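4.2 Lidded boxes in shared use

The second part of the study dealt with food storage boxes with clip-down lids. These are the most common kind of box in the workplace kitchens we visited, and also the kind most often found without a lid. Respondents at the Ruridthorpe site had bought theirs over several years, partly from the Trivard range and partly from a supermarket, and the two sorts were kept together in one cupboard. Lids from one did not fit the other, though they looked near enough alike for people to try.

We were interested in three points: how a box is held while the lid is being closed, where it is put down afterwards, and what state it is in when the next person picks it up. Most earlier work on food boxes, including the Zernen survey, asks about washing and about how long food is kept. It says little about the lid itself, even though a lid left half closed is a common cause of spills and dried-out leftovers.

Closing a box takes more room than storing one. The latches sit on the sides, so the box has to be turned or reached around, and on a crowded worktop people tended to lift it instead and work on it in the air or on its edge. At a larger table the box could be dealt with from any side.

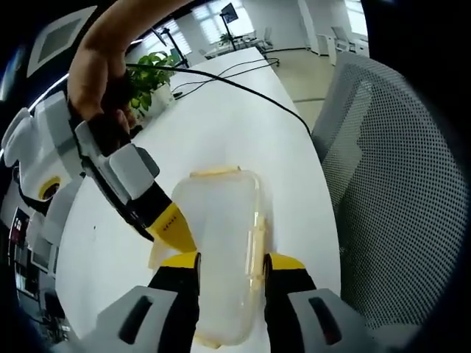 A box stood on its edge takes up less of the table, but the lid then has to bear whatever leans against it from inside. With dry food such as crackers or cut bread this made little difference. With soup or anything in dressing, respondents said they would only put the box down flat, and several had learned this from a leak in a bag. Frosted plastic added a small difficulty of its own - the contents could be made out as a colour but not always recognised, and boxes of this sort were opened more often simply to see what was in them.

The written questionnaire was sent out in September and brought 68 usable replies. Of these, five came from people who never used the shared boxes and were left out of the figures on closing. The remaining replies were spread fairly evenly between those who brought food from home and those who packed leftovers at work. Both groups named the latches as the part that failed first, usually at the hinge, where the plastic whitens and then splits. Broken latches were rarely a reason to throw the box away. People went on using it with the others fastened, or kept it for things that did not need a tight lid, such as tea bags.

Latches on all sides give a better seal than a plain press-on lid, but only if every one is pushed home. Where a box had been left on a table for others to use, respondents could not always say whether it was properly shut without touching it. A clear lid with coloured clips helped here, as the clips stand out against the rest.

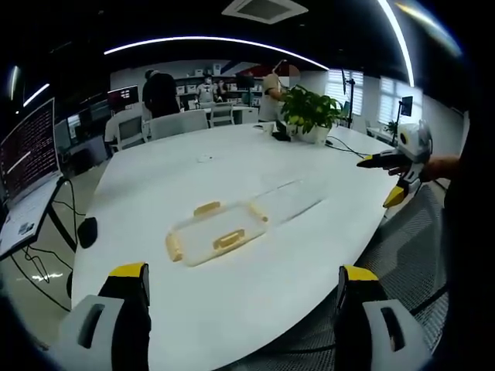
One respondent wrote that the clips were fine when new, but that she had given up on the pair at the short ends, as the long sides held well enough for a sandwich and she was tired of breaking her nails. Another, from the Van Hecke site, took the opposite view and said that a box with one clip undone should count as open and go back in the fridge only after it had been checked.

We did not try to settle this. The two replies show that "closed" means different things to people who share the same boxes, and the wording of the question was changed for the later interviews to ask how many clips were normally fastened. Box size may also play a part. The boxes of 510 ml were usually closed in full, while the larger ones were more often left with a clip undone - possibly because they were moved about less.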